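Ciltari dish rack, large, gray

I bought the large Ciltari in November to replace a wire rack that had rusted at the welds. It is a plastic crate with a lattice floor, and it lives on a wood table against the wall, next to the serving trays and a clear storage container.

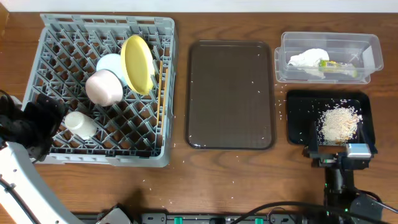

Galtine Rahman
Kitchen reviews editor, Vascombe Home

Plates stand on edge in the lattice without much fuss. Saucers are fine too. Cups have to go in on their sides, and a small bottle tends to end up at an angle. Chopsticks are the weak point. There is no utensil cup, so I lean them along the inside wall, and the thin ones slip down if you bump the rack.

Cleaning is easy enough. Rice gets into everything in my kitchen, and the grains that land in the rack rinse out under the faucet in about 30 seconds. The floor is open underneath and there is no drip tray in the box, so put a towel down if you care about your table.

Size is the other thing to check before ordering. It takes up a big square of space, and with a serving tray beside it there isn't much table left over. 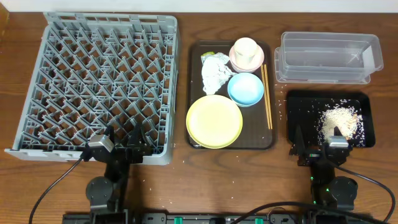
Gray rack at left, with dishes and chopsticks on the brown serving tray.

After 20 washes I see no staining on the plastic. I would buy it again for plates and bowls. If you wash a lot of silverware, get a rack with a holder.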